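Grarkley Community Supper Group
Minutes, December 4, 2023
Posted by the group secretary

We started a little late, with tea going around, and it was lovely to see so many coats on the hooks. The November minutes were read and agreed.
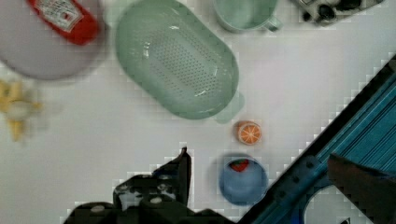
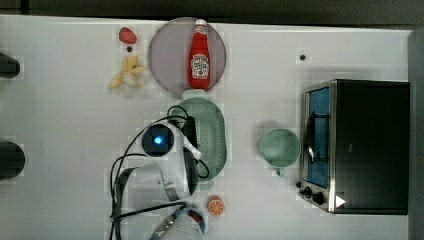
Ketchup and plates for the winter supper: we will stay with bottles on the tables, after a long and friendly talk about sachets. Forkier can lend us 100 plates and wants them back clean, please!

Seating. The hall on Aigner Street takes 36 at a time, so there will be two sittings, the first at 6. Families with little ones get first pick.

Wovden bus: still no word. We will write again.

Any other business: the tea urn drips. Meeting closed with 12 present.

Recent items
November minutes
Supper sign-up sheet
Hall key list

Last updated: after the meeting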